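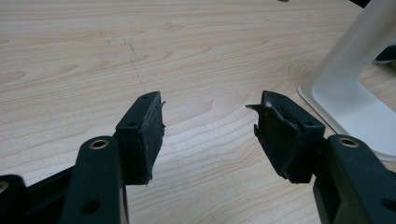 Mantenimiento de un tablero de mesa de madera clara en sala de uso común

Publicado por Svitlana Moroz el 18 de mayo de 2026

Estimados miembros de la comunidad:

Me dirijo a ustedes en nombre del centro cultural de Jirodcombe, que dispone de una mesa de trabajo con tablero de madera clara, de tono similar al arce o al abedul y veta ondulada. La superficie conserva un ligero brillo en una zona. Desconocemos si el acabado original es barniz o aceite, pues la mesa se adquirió en marzo sin documentación. El presupuesto disponible asciende a 200 euros. Solicitamos orientación sobre el modo de identificar el acabado y sobre la conveniencia de lijar la totalidad del tablero o únicamente la parte desgastada.

Bodnár
Procede, en primer término, determinar el tipo de acabado. Deposite una gota de agua en una zona poco visible y espere diez minutos. Si la gota permanece íntegra, es probable que exista una película de barniz; si la madera se oscurece, el acabado será de aceite o estará agotado. La prueba no es concluyente en superficies enceradas.

En caso de aceite, podrá tratarse solo la parte desgastada, con lijado manual de grano 240 en el sentido de la veta, eliminación completa del polvo y aplicación de una capa fina. En caso de barniz, las reparaciones parciales suelen dejar un cerco perceptible, por lo que se recomienda intervenir el tablero entero. Conviene comprobar asimismo si se trata de madera maciza o de chapa. Para ello debe examinarse el canto: en la madera maciza, la veta de la cara superior continúa por él. Si fuese chapa, no debe emplearse lijadora eléctrica.

Los paños impregnados de aceite han de extenderse al aire libre hasta su secado total, dado el riesgo de combustión espontánea.

Zomix
Con cera incolora es suficiente. Nosotros la aplicamos cada año y no hemos tenido quejas.

Boglárka Bíró
Suscribo lo expuesto por Bodnár, con una salvedad respecto de la cera: si más adelante se decide barnizar, será preciso retirarla por completo, y la operación resulta laboriosa. En nuestra sede de Monmont hubo que repetir el trabajo por ese motivo, con un coste de 494 euros. Para la limpieza ordinaria utilizamos un paño apenas humedecido con jabón neutro y secamos de inmediato.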